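Ticket 203
Bravby Help Desk, Play Food and Tableware
Opened: 2026-03-06
Product: Clilow bun, used with Louro square plate
Site: Fakcombe, pretend cafe
Priority requested: High
Priority assigned: Low
Status: Closed, with a grudge

Problem as reported

The bun will not stay where it is put. We set it in the middle of the Louro plate and some time later it is against the rim, leaning there like it's waiting for a bus. It also leaves grit. The coating is meant to look like crumbs, and it has taken the role so seriously that it has started producing them.

Third complaint, smaller: the tag. It is white, it sticks out of the side of the bun, and every customer we have (most of them are four years old) goes straight for it.

We would like a bun that sits still, keeps its crumbs on and has no paperwork attached. We would also accept advice.

First reply from help desk

Thank you for contacting Bravby. Please confirm the following before we continue:
Is the bun the right way up?
Is the plate the right way up?
Is the table level?
Has the bun been washed, soaked, microwaved or bitten?

Reply from site

The plate is the right way up. It has a raised rim and we found the rim on the first try.

The bun is harder to answer. There is a pale golden side and a pinkish-orange crumby side, and we had assumed the pale side was the bottom, on the grounds that this is how buns work. If Clilow buns work some other way, please send the leaflet again. Ours was served to a stuffed rabbit.

Table checked with a level. It was off at one corner. Folded card went under the foot and the bubble is now in the middle. The bun moved anyway, but more slowly, so we are calling that progress.

Not washed, not soaked, not microwaved. Bitten, yes. No marks that we can find.

Help desk, step 1: rule out the plate

Please put something else on the Louro plate and leave it there for a while. If that also wanders, the plate is at fault and we will pass you to Tableware.

Result: we used a toy lemon. Before anyone writes in, yes, a lemon is round and this was a stupid choice. Repeated with a toy slice of toast. The toast stayed put all afternoon. Plate cleared of all charges.

Help desk, step 2: rule out the bun

Please put the bun directly on the table, pale side down, with no plate.

Result: it rocks if you touch it, then settles. It did not travel. So the plate is fine without the bun and the bun is fine without the plate, and together they are a problem. We have had staff like that.

Help desk, step 3: check the size

The Louro plate is listed at 200 mm across. Please measure yours, rim to rim. An older run came up short, and a smaller flat area can leave a bun sitting partly on the slope.

Result: 200 mm on the nose. The flat part is plenty big for one bun. We tried it in the center, then in each corner. Corners work well, since two sides of rim hold it in place, but a bun shoved into the corner of a plate looks like it did something wrong.

Help desk, step 4: the grit

Wipe the plate with a damp cloth and dry it completely. Brush the bun with a soft, dry brush, over a trash can, until nothing more falls off. Do not use water on the bun. See section 11 of the leaflet.

Result: section 11 is with the rabbit. Brushed it regardless. A fair bit came off at first, then less, then none. Put the bun back on the clean plate, in the middle, and went to lunch. It was still in the middle after lunch.

Tried it again with old grit sprinkled back on the plate. Off it went at the first bump of the table. We think it has been riding on its own crumbs.

Help desk, step 5: the tag

The tag can be trimmed. It carries the care symbols, so please copy these down first. Use small scissors, cut close, and do not pull. Pulling opens the seam, and an open seam is outside the warranty.

Result: we have not trimmed it. There was a discussion. One side says the tag spoils the look of the bun, the other says children will pull on whatever is left, and a long tag at least gives fair warning. It stays for now.

Attachments 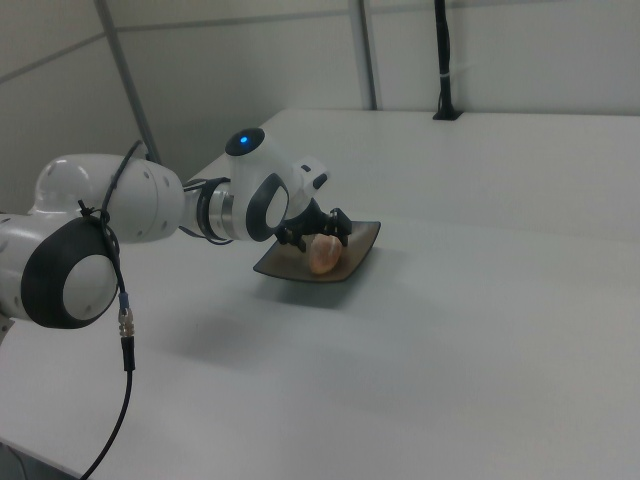
Bun and square plate, white table.

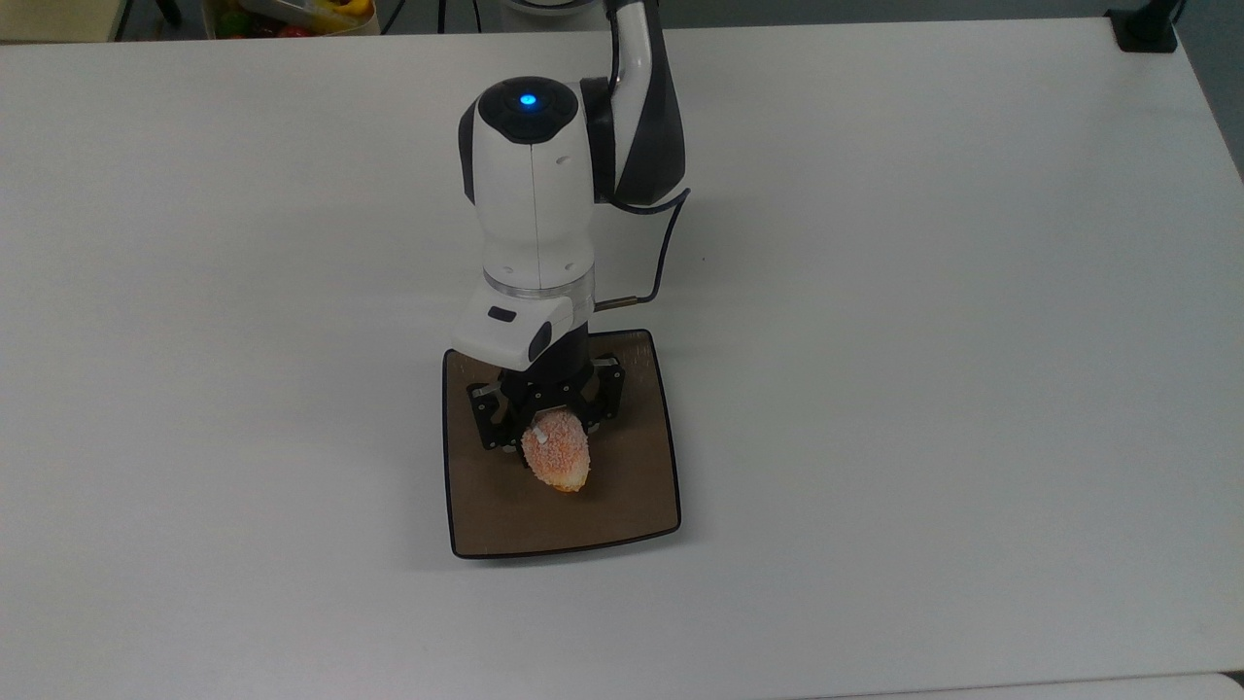
Cause

Loose coating under the bun, plus a table that was slightly off level. Neither was enough by itself to send it to the rim. The tag is not a fault. It is a tag.

Fix

Level the table. Card is fine short term, a proper foot pad is better.
Brush the bun dry before first use and again whenever the plate feels gritty.
Wipe the plate, then dry it. A damp plate collects grit faster than a dry one.
Pale side down. Help desk confirms that Clilow buns work the same as other buns.

Still open

Replacement bun: declined. The coating is rated for 500 servings and ours is well short of that, although the wording does not say whether a serving to a rabbit counts.

Leaflet: a new copy goes out in April, when the reprint comes in. Please send two.

Tag: customer to decide. Help desk has asked not to be copied on the discussion.

Lemon: rolls. Works as designed. No ticket needed.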